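Nollgate Proltero 66 Utility Worktable

The Proltero 66 is a general-purpose worktable for schools, community rooms, mail rooms and light assembly areas. It is the longest model in the Proltero line and is supplied by Nollgate to institutional buyers, either singly or in quantity. The table is intended for daily use by seated or standing adults and may be placed end to end with other tables of the same height.

The top is white on the working face and is sealed on all four edges. The underframe is powder-coated steel, finished in light gray, with a crossbar set back far enough to leave knee room on both long sides. Each leg ends in a leveling foot that can be turned by hand. Tables ordered with casters have locking wheels on all four legs in place of the leveling feet.

Dimensions and Finish

Length: 66 inches
Depth: 30 inches
Height: adjustable in 2-inch steps
Top: white, low-gloss
Frame: light gray steel
Assembly: required; hex key included

White is the standard color and ships from stock. A light top shows wear from regular work sooner than a patterned one, and gray smudges and scuffs should be expected on any table in steady use. Most surface marks of this type respond to routine cleaning. Buyers who prefer a finish that hides marks may order the Mellor top, a speckled gray surface offered on the same frame at the same price.
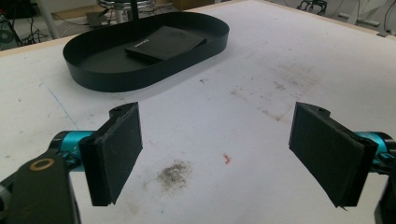

Care and Cleaning

Wipe the top with a soft cloth and a mild solution of dish soap and warm water, then rinse and dry. For rubber or pencil marks, use a damp melamine sponge with light pressure. Do not use scouring powder, steel wool or undiluted bleach, as these will dull the finish and make later stains harder to remove. Ink and adhesive residue may be treated with rubbing alcohol on a cloth — test a small area near the edge first.

Hot glue guns, soldering tools and coffee urns must stand on a suitable pad. Heat damage is not covered by the warranty.

Ordering

Orders are accepted by purchase order or through an approved Wurker dealer. Quantities of 16 or more qualify for the institutional rate and are delivered on pallets. A loading dock or lift gate is required for pallet delivery — please state which is available when the order is placed. Inside delivery and assembly can be quoted separately.

Replacement tops, leveling feet and caster sets are sold individually. Frames purchased before March 2016 use a different hole pattern and require the adapter plate, sold in packs of 2.

Warranty

Frames are covered for 25 years against failure of welds and fasteners under normal indoor use. Tops are covered for two years against peeling and edge separation. Surface wear, scratches and staining are excluded. Claims must include the original order number and the label code found on the underside of the top.

Product information revised October 14, 2019.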